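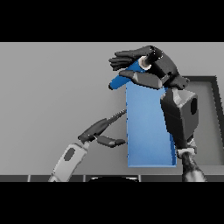 Trim and Upholstery Help Wanted at Kvam

Search this site
Search
Clear

Hi, and thanks for stopping by! I run Kvam, a small shop where we take tired old cars down to the bare shell and put them back together the way their owners always wished they'd been built. Right now I'm looking for one full-time trimmer, plus a handful of local drivers to come sit in our seats and complain about them. More on that second part further down.

The job first. We're in the middle of a long build on a Brunar sedan, a big four-door that came to us with a cracked dash, a sagging headliner and seats that smelled like a basement. The body is back from paint and the engine is on its stand, so the interior is what's holding us up. Our parts list for the car has 1274 lines on it and 529 of them are trim. I've been doing the sewing myself in the evenings and I'm too slow at it (my topstitching wanders, too, and the owner has very good eyes).

What you'd be doing most days:

- Stripping old covers and making patterns from what's left of them
- Cutting and sewing leather, vinyl and wool cloth
- Rebuilding seat foam, and sometimes shaping it from a plain block
- Fitting headliners, door cards and carpet
- Talking to me before you cut anything expensive

I'd love it if you had three years or more in auto, marine or furniture upholstery. Furniture people, please don't be shy! One of the best trimmers I ever worked with came from sofas. You need to be comfortable on a walking-foot industrial machine, and you need to be okay with doing a panel over again when it's a quarter inch off. A driver's license helps, as we pick up hides and foam ourselves. You don't need your own machine, but bring your own shears if you're fussy about them. I am.

The hours are 7 to 3:30 on weekdays, with an hourly rate that depends on what you can do, and I'll tell you the number on our first phone call so you're not guessing. Paid holidays, two weeks off to start, and a boot allowance. The shop is on the back side of the old Elton mill, ground floor, heated, with decent parking. There's a bus that stops at the gate but it's not a great bus.

Now for the sitters. We're working up a new front seat with Follix, who make the frames, and before we commit to a shape I want real people in it. I'm looking for drivers of all sizes, and I especially need folks under five foot three and over six foot two, as everyone in the shop is pretty much the same height. You'd come in on a Saturday morning in March, spend two hours going between three versions of the seat on a test rig, and fill out a form on your back, your knees and your reach to the wheel. No driving involved. We pay a flat fee, cash or check, and there's coffee. If you've got a bad back and you're willing to tell me where it hurts, even better.

To apply for the trimmer job, send me a short note and five or six photos of your work. Close-ups of corners and seams tell me way more than a glamour shot of the whole car. I don't need a formal resume. For the seat sessions, just send your height, a phone number and whether you'd rather come early or late in the morning.

You can drop either one in the mail slot at Kvam, Unit 499, Elton mill, or use the contact form on this site. I read everything myself, usually at lunch, and I'll get back to you within a week.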